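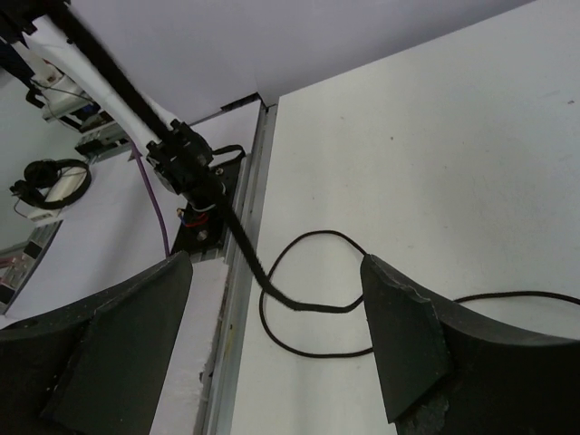 Wrist view, gripper open, second arm at the rail.

Ticket 1643 -- Dimerel planner rejects start state on dual-arm cell
Component: perception / self-filter
Site: Osivville
Status: open, workaround in place

Symptom
Planner returns START_IN_COLLISION for the wrist-camera arm. The reported pair is the right finger and an unnamed octomap cell. Both arms are idle when the request goes in. Happens on most requests after a restart of the perception node, never with the octomap switched off.

Checked so far
Joint states from both controllers are current. Hand-eye calibration re-run, no change worth noting. Finger geometry in the URDF matches the Dal Bello drawing.

Dumped the map at the moment of failure: 147 occupied cells inside the filter margin. Most of them follow the black cable sheath on the other arm. The sheath is not in the robot model, so the self-filter leaves it in the cloud and the map treats it as an obstacle. From the wrist camera it runs towards the right finger, and the depth values smear where the two edges meet. The loops of thin cord on the table also get mapped, but they are not in the reported pair.

Tried
Padding on the finger links raised from 2 to 7 mm. Error gone, but the planner then refused narrow grasps in the Ferker test set. Reverted.

Clearing the octomap before each request works until the next depth update -- no use for anything longer than a single move.

Workaround
Depth updates paused while the planner runs. Only for supervised work at reduced speed.

Next
Add the sheath to the model as a chain of capsules attached to the wrist link, then repeat the map dump with the same joint positions. Drop depth points next to the finger edges before they reach the map. Keep the ticket open until both changes are in the November build.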